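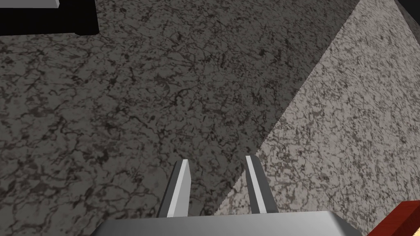

Reading time: 2 min

Shared kitchen safety checklist, Rothe house, June

Checked by Leszek Tokarz. Comments from Dorota Szulc are marked DS.

1. Worktops
No open cracks at the joints – pass. Sealant behind the sink has lifted at one end. Re-seal before the next let.
DS: Dark speckled stone hides crumbs and spills. Wipe it down even when it looks clean, and use a board for all cutting.

2. Sockets and kettle
Kettle is rated at 3000 watts. It was plugged into an extension lead with the toaster. Fail. Moved to the wall socket during the visit.
DS: Lead taken away. Please don't bring another one.

3. Fire blanket and extinguisher
Blanket on its hook by the door, tabs hanging free. Extinguisher gauge in the green. Pass.

4. Smoke and heat alarms
Hall alarm sounded on test. Kitchen heat alarm did not. New battery fitted, tested again, pass.
DS: Kacper Wróbel in room 10 says it had been chirping at night. Report this sooner.

5. Hot water
41 degrees at the basin mixer. Pass. Kitchen tap runs hotter, label needed.
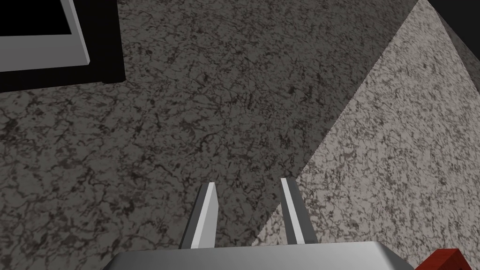
6. Fridge and food storage
Door seal split at the bottom corner. Raw meat was on the top shelf, above salad. Fail.
DS: Seal ordered from Fusmont, order 236. Raw meat goes at the bottom.

7. Floor and exits
Back door opens without a key – pass. Two bicycles in the passage, Dindo Dimaculangan has agreed to move them to the shed.

Items 1, 5 and 6 still open. Elżbieta Michalski to sign them off.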